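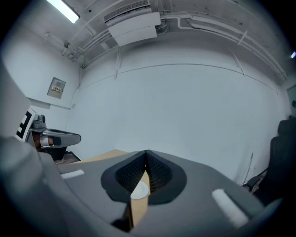 Does the Follamia musical use a live band or backing tracks?
A live band of nine, placed on a platform upstage, with click track on most numbers and pre-recorded strings on four of them.

pitlamp_332
Can anyone confirm the source for the strings? The programme credits nine players and doesn't mention playback. I was in row F for the second preview and couldn't separate the two by ear.

Usherette
The sound desk is at the back of the stalls and the playback screen is readable from the last row. Cues are labelled STR 1 to STR 4. The second one runs under the Act One duet.

dervish
Four cues doesn't mean four songs. One of them could be a reprise or scene change music. I'd put it at three songs.

Usherette
Scene changes are played by keys 2 only. Four songs.

pitlamp_332
Fair enough. Next question is whether it survives the tour. Viltby seats 2219 and the workshop room at Usent seated 139. The workshop was piano, bass and drums with no playback at all, and the ballads worked better for it.

oboe_or_not
Disagree about the ballads. I saw the workshop in May and the duet had no bottom end. The album version depends on the cello line, so if they can't pay for a cellist I'd take the recording – provided the tempo isn't nailed down. At present it is. The singers can't hold the last note of the duet because the click carries on.

dervish
That's a programming matter. You put a vamp before the final bar and the keys player releases it with a pedal. The Tsuchiya tour did this every night.

oboe_or_not
The Tsuchiya tour had its own playback operator. This one has keys 1 conducting and firing the cues as well.

Usherette
Keys 1 does not fire the cues. The desk does.

oboe_or_not
Then I stand corrected on that, but the last note is still short.

keys3dep
Posted August 31, 2018
Tour listing is up. Band is down to seven, no reeds. Top price at Viltby is unchanged.

pitlamp_332
Seven, in a house that size. Does the listing say anything about strings?

keys3dep
No.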